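**Ticket:** wrist camera pose drifts in sim after scene reload, laptop-close task fails
**Machine:** Holus mobile manipulator, simulated cell "Gatia living room"
**Status:** resolved, one follow-up open

Symptom as logged Saturday, 07:40: the arm reaches for the laptop lid and stops short, fingers closing on air. The planner reports success every time. Joint tracking error is normal, no collision flags, no controller warnings. First run after a clean launch is fine. Any run after a scene reload fails.

Config at time of fault:

- Protside control stack, stock gains
- camera mount file from the Nieto calibration package
- scene reload through the soft reset call, robot left loaded
- physics step and render step both at default

**07:55** Re-ran from clean launch. Lid grasp good. Soft reset, same seed, same start pose. Missed on the near side. Repeated 3 times with the same result.

**08:20** Suspected the gripper. Opened and closed it on command in free space, finger travel matches the command at both ends. Put the default finger pads back in to rule out the modified collision mesh. No change. Modified mesh restored.

**08:45** Suspected the base. Compared base pose in the world before and after reset and the two are identical. Wheels are locked during manipulation, so nothing should be creeping there anyway.

**09:10** Printed the camera extrinsics before and after reset. Found it. The mount transform is applied once at load, then applied again on top of itself at each soft reset. The offset is small on the first reset, which explains why the target estimate looked plausible and the planner didn't complain. After 4 resets the estimate was well off the cabinet top.

Cause: the reset hook in the mount file calls the attach routine, which multiplies into the current camera pose instead of setting it. Harmless on a hard reload, where the camera starts from identity.

Fix applied:

```yaml
wrist_camera:
 attach_mode: set
 reapply_on_reset: false
```

Also moved the extrinsics check to the start of each episode. It now aborts if the stored and live transforms disagree, and writes both to the log. Previously it ran only at launch.

**10:05** Rendered a check view with the corrected transform. Laptop is open near the front right corner of the media cabinet, television and tissue box left where the layout file has them. Colour output is normal.

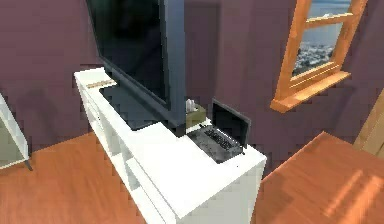

**10:20** Ran the task with a soft reset between episodes. Transforms agree to the last printed digit each time. Lid grasp good from the default start pose and from the offset one. Cycle time unchanged at around 3 minutes including the reset.

Rollback: delete both lines and restart the cell. Don't edit them while an episode is running, as the stack only reads the mount file at launch.

**Follow-up (open):** the head camera uses the same attach routine. It is fixed to the mast with an identity offset, so the fault doesn't show, but it will as soon as that mount is changed. Same two lines should go in its file before the next layout is loaded. Logs from the failed runs are kept in the ticket folder under `reset_drift`; earlier results from soft-reset batches should be treated as suspect and re-run.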